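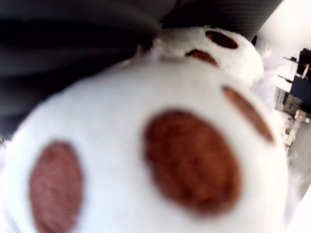
The Giraffe Question

By Aoife Ó Briain

We use cookies to remember your settings and to count visits. Accept all | Manage choices

Lamisi found it on the top shelf of the hall closet, behind the spare blankets. It was white with brown spots, and she had no idea what it was.

She carried it out to the kitchen, where So-ying was wrapping glasses in newspaper.

"Is this yours?"

So-ying looked up. "No. What is it?"

"I was going to ask you."

They had rented the apartment on Brennan Street together for six years. The lease was up at the end of the week and everything had to go into one of three piles. There was a pile for Lamisi, who was moving to Goltumbridge for work. There was a pile for So-ying, who was moving across town to live with Milovan. The third pile was for the thrift store, and it was by the door.

"I think it's a giraffe," Lamisi said.

"Giraffes are yellow."

"A cow, then."

"It could be a dog." So-ying put down the glass and pressed one of the brown spots with her thumb. The spot was fuzzy, like the rest of it. "My cousin had a dog with spots like this. She named him Callum, after a boy at school."

"Did the boy know?"

"I hope not."

Lamisi set the toy on the counter next to the toaster. The toaster was hers. The kettle was So-ying's, and the good knife had been bought jointly for fifteen dollars at a yard sale, so they had agreed to flip a coin for it and kept putting that off.

Milovan came up at four with more boxes. He picked up the toy right away.

"You still have this," he said.

"You know what it is?" said Lamisi.

"Sure. Eoin won it. That night at the fair, with the water guns. He spent more than it was worth and then he left it in my car, and I brought it up here so he could get it back."

"When was that?"

"The first summer. Before I was even going out with So-ying."

Eoin Hayes had lived in the apartment below for a year and then moved out of state. Lamisi had liked him a great deal. She had not said so to him, and she had mentioned it to So-ying only once, late, while they were doing the dishes. So-ying went back to wrapping glasses.

"You could mail it to him," Milovan said.

"I don't have his address."

"I do."

"It's seven hundred miles," Lamisi said. "For a toy he forgot about."

"It doesn't weigh much," said So-ying, without turning around.

Milovan took the first load of boxes down. They could hear him on the stairs, stopping at each landing. Lamisi taped up the box with the plates in it and wrote PLATES on the side. She taped up the one with the pans. Then she took a small box, the one the coffee maker had come in, and tried the toy for size. It fit if she pushed the head down a little. She took it out again.

"What would I even write?" she said.

"Ask him what animal it is," said So-ying.

Lamisi found the marker and a sheet of the newspaper that had mostly ads on it. She wrote the question in the white space at the bottom. It looked foolish, so she turned the page over to start again, and there was no room on the other side. She tore off the bottom strip and put it in the box.

"Do we still need to flip for the knife?" she asked.

"Take the knife," said So-ying. "I'm getting the couch."

585 likes | 15 comments | Share this story

Get a new story by email every other week. Enter your address to sign up.

More short fiction
The Man Who Fixed Clocks on Sundays
Two Keys for One Door
What the Neighbors Left
A Ride to Goltumbridge
Soup for Eleven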